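So the gripper on our drive-sorting cell let go again, right in the middle of a run! Marius had the log open before I'd even put my coffee down (five protective stops since lunch, ugh), and the fault was the same every time: grip lost on the way to the fixture.

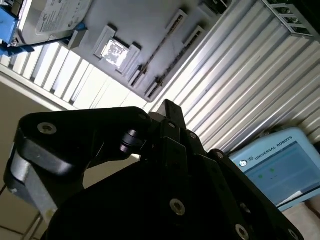
I was sure it was the fingers. Tincuța bet on the force setting, and she won. Somebody had dropped it back in May while testing a lighter part and never put it back. We're at 552 cycles since the fix, no stops, and I owe her lunch.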